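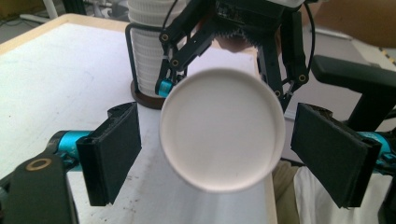
Aoife Kinsella

3.2 Disposable cups

Paper cups were the most common single item in the Covimau object set, appearing in 1,254 of the 1,808 entries. They are cheap and easy to replace, but their shape matters more than their price suggests. The body tapers, so the two ends differ in width, and the side wall gives way under light pressure well before the base does.

Figure 2 shows a white cup from its bottom end. The base is a flat disc with a slightly raised, rounded rim, and the body narrows or widens along its length depending on which end is taken as the start. We measured every cup from the base, as the rim there keeps its shape better than the mouth after repeated handling.

Cups were logged in one of four positions: upright, inverted, lying on the side, or held clear of the table. The last of these was added in January, after two of us had recorded the same cups under different headings. Stacked cups were treated as one item – a choice we return to in Section 4.

A cup was withdrawn once its wall had a crease that could be felt with a fingertip. Marks on the surface alone were ignored.

Figure 2. White paper cup, base towards the viewer.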